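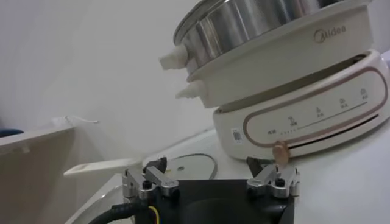
The lighthouse at Imcombe had been automatic for 24 years, and the keeper's post still appeared in the budget. I was hired to fill it. The duties were to read the tide gauge at six in the morning and six in the evening, write the figure in a book, and send the book to Vilent at the end of each month.

The gauge stood in a concrete well below the landing. On the first evening it read 59 inches. The printed table gave 60. I recorded both values and noted a difference of one inch.

The difference held through August. I cleaned the float, replaced the cable and checked the datum against the brass bolt in the rock. The bolt was sound. I wrote to Vilent and received a new table, identical to the old one.

In the store room were the books of the earlier keepers, 50 of them, bound in green cloth. Each recorded the same inch, always in the evening. One keeper had added a column headed "Ako," with a tick on every line. The word was not in the manual.

I ate supper at half past five so as to be at the well on time.
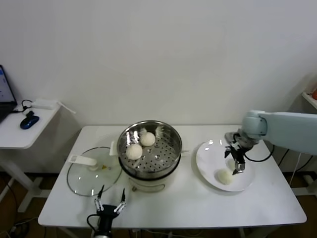
Two buns in the steamer basket, the glass lid on the table.

At six the water in the well stood still while the sea outside it moved. I lowered a lamp. The level fell by one inch, evenly, with no ripple, as a glass does when someone takes a small drink from it. I waited until the float had settled and read the gauge.

It read 59. I ruled a new column in the book, copied the heading, and entered a tick.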